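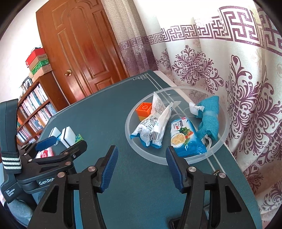

Forums > Manipulation > Teaching by demonstration > Crumpled packets, two grippers

This site uses cookies to keep you signed in. Accept / Settings

Started by Ursina Imhof, October, 21:40

ursina_imhof
Bimanual sorting task, hand-held grippers, household items on a table: snack packets, sponge blocks, small boxes, a clear plastic tray. We have 226 demonstrations. The trained policy handles the sponges well and fails on soft packaging. It closes early, at the height where a rigid block would be, and pinches only the top fold. Would you collect more of the same or change how the demonstrator grasps?

kurkel_bench
Change the grasp first. If half your demonstrators go for the sealed end and half for the middle, the policy averages the two and gets neither. Pick one and write it down.

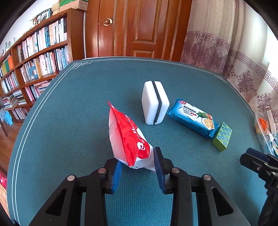 Also check the approach. Jaws wide until both pads are past the bag, then close. People narrow the opening on the way in without noticing, and the policy copies it faithfully.

dhashmi
Disagree with fixing one grasp. We did that at Pisness and got a policy that worked on upright bags and nothing else. Let people grasp as they like, but label the item's starting pose so you can see what is missing.

kurkel_bench
How many demonstrations did you have?

dhashmi
49 per item.

kurkel_bench
Then I would blame the 49. Varied grasps need far more data than that.

b_luethi
Has anyone considered teleoperation for the soft items? Slower, but the operator is limited to what the arm can do. With a hand-held tool you can twist your wrist into angles the arm will never reach. We threw out 8 sessions at Horotness for that reason.

ursina_imhof
Tried it. Without force feedback our operators crushed the biscuits. Reach is a fair point, I will run the recorded paths through the arm's kinematics before training again.

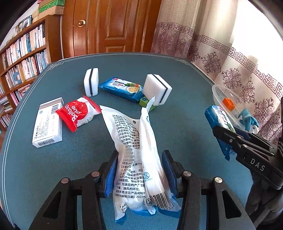 On grasp style, I looked through the failures this evening. Most of them start with both hands closing at nearly the same moment. When one hand closes and the other waits, the result is much better. So timing may matter more than where the pads land.

dhashmi
That would fit. Check the clock offset between left and right as well. Ours drifted by 4 frames over a long session.

m_poulain
Seconding the clock check. Do it at the start and end of every session. And please keep the failed demonstrations in a separate folder, do not delete them.

b_luethi
I delete them. Never once used a failed one.

ursina_imhof
Offset checked on two sessions: one fine, one out by 3 frames at the end. Realigning all of them tonight, then retraining with no new data.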